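Price tracker notebook – the sale checker keeps crying wolf
August – by the Wavora app desk
2 min read
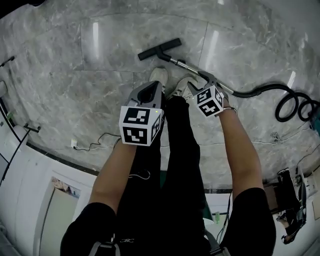
So I reran the price checker at 6 a.m. against all 2,000 apps on our watch list, and it flagged 64 as discounted. Great, except 23 of those were free apps that had just switched storefront currency! Brunton (the puzzle game, not the weather one) showed up twice.

I changed the rule so a drop only counts if the old price held for two checks in a row. Second run looked much saner – though it now misses flash sales, and I do love a flash sale. Bravden went to half price over lunch and we never saw it.

To do: try hourly checks on the top 800 only, and ask whoever set up the Rusuvska feed why its timestamps are blank. Don't touch the iPad list until then, please.

Recent entries
Duplicate icons in the deal alert
Bundle prices, second try
Wavora feed notes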